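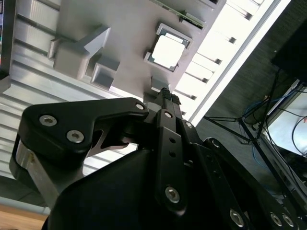 Brerton Refurbishment Workshop, Bench Automation Group

August 11, 2024

Budget draft is due and I still can't make myself write the number down. The number is for a second arm, with gripper, table and fixtures, and Annag wants it in the plan for January. I said I would watch the work for a whole session before I argued with her, so I did, with a notebook and too much coffee.

What bothers me first is how much of the money goes to things that aren't the arm. The sales sheet from Lennox puts the arm in big type and everything else in small type. But the processor has to sit somewhere, and so does the memory, and every one of those places is a gray printed block that somebody here drew. Who pays for the drawing? It isn't in the quote. Our hours never are. I asked for a line called "fixtures, our labor" and was told it would make the project look expensive. Well, yes.

Then the gripper. The quote has one. I want a spare in the budget from the first day, plus a bag of screws and whatever the linkages need. Annag thinks I'm padding. I think a gripper on a six-week lead time with no spare is a very costly table ornament.

I also went back to the old Rostport proposal, the one from before my time, which promised the equipment would pay for itself after 100 machines. Which machines? All the same model, I assume, lying on their sides with the covers already off. I can't find where the cover removal was costed. I looked twice.

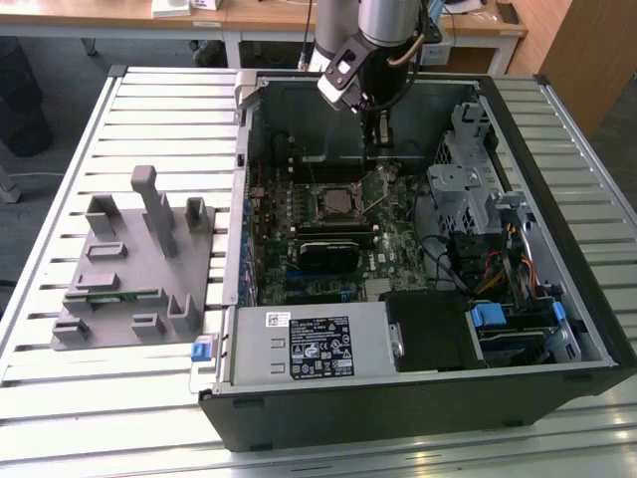 Magnus wrote back to my notes within the hour, and his view is that I'm pricing the arm as if it had to beat a person with a screwdriver, when the point is to have it work through the dull ones while the person does the odd ones. Fine. I like that argument better than the payback one, but it needs a pile of dull ones, and what we get from the collection contract is mostly odd. Last month's delivery was 20 towers and I'd have called 2 of them easy.

So I asked him for a list of the models we expect next year. He doesn't have one. Neither does Futunar, and they send us the stuff. We'd be buying equipment for a stream of computers that no person can describe to me.

Other things I wrote down so I don't lose them: power on the far side of the room, floor space if there are two big tables, whether the second one really needs the same slatted top or could make do with something cheaper. Service contract, years one to three. Training days. Insurance, ask Teresa.

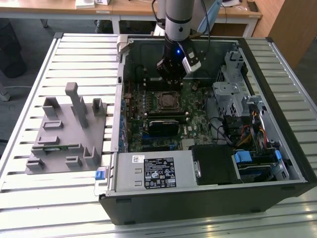 Can't we just rent one for the spring and see, Chaltu asked when I read her the list over the phone. I had dismissed renting because the monthly rate is silly. Over four months it's less silly, and at the end we could hand the thing back, which I can't do with a purchase. The fixtures would still be ours either way.

I've put both versions in the draft. Purchase on one page, rental on the next, the labor line on both, and the spare gripper stays in. Annag will cross it out and I'll put it back. Still need the freight figure from Lennox before I can send anything.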